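Gevine Backup Agent for small database servers

Gevine is a scheduled backup agent that sits on the same machine as your database, takes a copy at the hour you choose, and sends it to a second machine or a storage bucket. We resell it, we install it, and we have been asked to write a page about it. The maker's own page calls it "effortless". We would not go that far, and we'd be wary of anyone who said so about any backup product.

What you are buying is a licence for one server, the agent itself, and a web console where you can see which jobs ran and which didn't. The licence lasts a year. There is a cheaper one that leaves out the console, and if you are comfortable reading log files you may well prefer it.

What it does

Each job is made of a source, a timetable and a destination. The source can be a whole server or a single database. The agent logs in with an account you create for it, and that account needs only read and lock rights. The setup wizard will suggest using your administrator account. Please say no to this. We have raised it with the supplier twice and it is still the default.

Copies are compressed before they leave the machine. The brochure promises a very large saving in space. On our own test database, 1,606 MB before compression, the result was 1,040 MB, a fair saving but nothing like the one in the brochure. Tables full of stored documents or already compressed files will hardly shrink at all. Text and number columns do much better.

Encryption is there but has to be switched on for each job. If you lose the passphrase, the copies are no use to you or to us, and Gevine's support desk can't get them back either. Write it down and keep it somewhere other than the server being backed up. It sounds obvious, and we have still had that phone call.

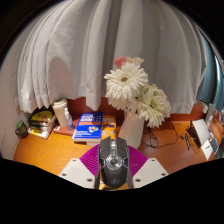

Page last changed: 4th March

Restoring

A backup you haven't restored is a hope. The console shows a green tick when a copy has been written and its checksum matches, and people read far too much into that tick. It means the file arrived whole. It does not mean your stored procedures, users and permissions are all in it. By default, users and permissions are left out, and the setting is two menus deep under Job > Advanced > System objects.

Test a restore to a spare machine before you rely on the product, and again after any major upgrade of the database. There is a "verify" button which claims to do this for you. As far as we can tell, it opens the archive, reads the headers and closes it again.

Restoring a single table works, though slowly, as the agent unpacks the whole archive first. You will need free disk space equal to the full uncompressed size.

Limits

The standard licence keeps 30 copies per job and deletes the oldest when the next one is written. It allows up to 11 jobs on a server. Both limits are fixed, and the "unlimited" wording on some older leaflets refers to database size only.

Point-in-time recovery is listed as a feature. It depends on your server's transaction log being turned on and kept long enough, and Gevine will not warn you if it isn't. Replicas can be used as a source, but the agent doesn't check how far behind the replica is, so you may be faithfully saving yesterday's data.

Email alerts go out on failure. If the server is switched off, the agent is off too, and no alert is sent. Choose the daily summary as well, and notice when it doesn't come.

Who should buy it

If you run one or two modest servers and have no backups at present, Gevine is a clear step up and the price is reasonable. If you already have a working script and somebody who understands it, we can't see much here worth paying for, apart from the console. Larger sites should look at Powell instead, which costs more and has a manual you can follow.

The trial is full-featured. Turn off automatic renewal on the account page if you don't want to be charged when it ends.

Comments

Amber Van Acker
Moved over in August. The permissions setting caught us out on our first test restore, so thank you for putting it in writing. Compression for us was even worse than yours, but we store a lot of scans.

dbl_entry
Does the cheaper licence still send the daily summary? The leaflet says yes and the order form says no.

Related items

Powell Backup Server
Fusham log viewer
Gumell replica monitor
Gevine licence without console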